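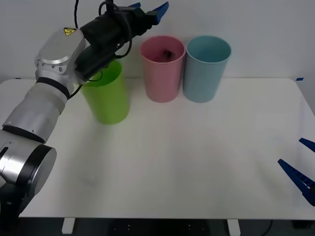

Re: [bench-arms] Vavberg finger kit, worth it?
From: Cadi Bellis

Hi Ilaria, all – quick one before the bus. Yes we have the Vavberg fingers, the blue ribbed ones, on both arms. Trying them on plastic cups this week. Fitting was easy, 2 screws a side. Manual is awful.

On June 3, Ilaria De Luca wrote:
> Anyone using the Vavberg kit? Drultholm quoted
> us 2,315 for two arms, fingers and wrist
> camera. Seems steep. Do they hold thin
> plastic without crushing it?
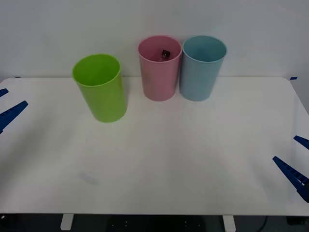
Thin plastic – depends on your force limit, the defualt is too high for us. Turn it down first. Haven't tried glass.

Price: ask for fingers only. Rhiannon got them for 600 and kept her old camera.
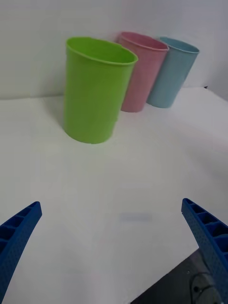
Wrist camera is wide, so recalibrate after you swap fingers. Drultholm will do it but teh wait is long. Can send you my settings file tonight.

Cadi
Narnesport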